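Search this site

Filed under: Household Records, Notes and Opinion

On the keeping of household papers

18/10/2024

I have been asked by several readers to set out my position on how long domestic records ought to be retained. My practice has changed since June, when my late aunt's estate obliged me to work through 1,412 separate documents held in two filing cabinets and a linen cupboard.

It is my view that most households retain far too much of the wrong material. My aunt had preserved every electricity bill issued to her over 40 years, yet the warranty for her hot water system could not be found. The plumber's invoice was eventually located inside a cookery book. 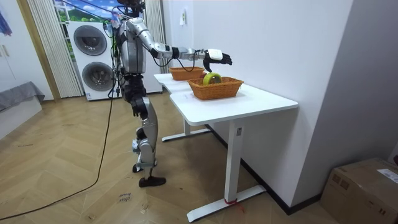

I now recommend a single folder for each calendar year, with a separate and permanent folder for certificates, title documents and wills. Tax papers should be kept for the period the law requires and then shredded. Manuals may be discarded once the appliance has left the house - a rule I have been slow to observe myself.

My colleague Ah-rin Moon favours scanning everything and has organised her own papers on that basis. I respect the method, although I have reservations about relying upon one password. Bahman Jalali has written to suggest a printed index, kept at the front of the cabinet and revised annually. I have adopted his suggestion and am part way through the letter G.

Correspondence is a more difficult matter. I have kept my aunt's letters in their original envelopes and have not yet decided upon an order for them.

Contact | Copyright, all rights reserved | Back to top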